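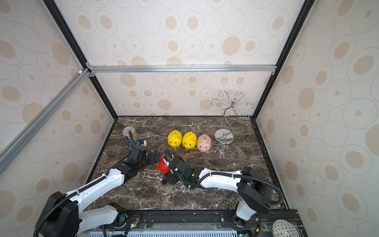

Tirelires cochon Nellska
Réf. 3957

Tirelire en forme de cochon, fente sur le dessus, museau et petites oreilles. Coloris : jaune, rose pâle, rouge. Vendue à l'unité.

Porte-bijoux Festura
Fil métallique argenté, bras en spirale, socle rond chromé. Réf. 543. Bijoux non fournis.

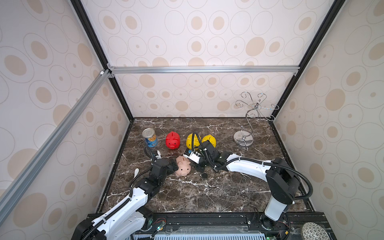
Les deux articles s'entretiennent avec un chiffon doux, sans produit abrasif. Coloris à préciser à la commande. Retours acceptés jusqu'à fin février.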